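Subject: Re: Drawer task, marking and equipment for the October round
From: Juraj Brabec
To: Gidard student manipulation project, members' list

Dear members,

Thank you to all those who replied to the earlier message. The questions concerned the drawer task for the most part, and the relevant passage is quoted again for those who have joined the list since.

> From: Svatopluk Mikuš
> To: Gidard student manipulation project, members' list
>
> Teams entering the October round are reminded that the drawer
> task is now compulsory. Each team is to submit 52 recorded
> demonstrations made with the hand-held gripper. A demonstration
> begins with the drawer shut and ends with the drawer shut.
> Teams may use either the Senholm room or their own premises.
> Please let me know by the end of the month which you intend
> to use.
>
> S. Mikuš

I should like to add the following on behalf of the organisers.

The rule that the drawer must be shut at both ends of a demonstration will be applied strictly. In the spring round 41 recordings were returned to their teams on this point alone, and it is not our wish to repeat the exercise. A recording which stops with the drawer open may be kept for practice but should not be submitted.

Two teams asked whether a second member may stand near the operator. This is permitted. The second member may give spoken advice but may not touch the desk or the gripper until the recording has ended.

The Hrnčiar team asked whether furniture must be cleared from the room beforehand. It need not be. Chairs, fans and other ordinary articles may stay where they are, provided that the way to the desk is clear and that cables on the floor do not cross the operator's path. The marker board should stand upright or tilted on its stand and must not be moved between demonstrations in the same set.

Members wishing to book the Senholm room should write to me directly, giving the name of the team and the number of hours required. The key is held at the porter's desk under number 737. Six hours is the most that can be granted to any one team before the round.

The order of work for each set is given once more.

1. Setting up

Place the marker board and check the gripper before the first demonstration. Enter the name of the operator on the record sheet.

2. Opening the drawer

Draw it out in a single movement and release it fully before going on. The gripper should then be brought back clear of the desk, with the open drawer still in view.
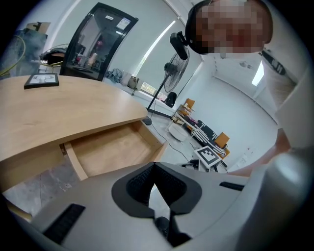 3. Closing the drawer

Push the front panel until the drawer is shut, withdraw the gripper and end the recording. Record sheets are to be sent in with the files.

Yours faithfully,

Juraj Brabec
for the organisers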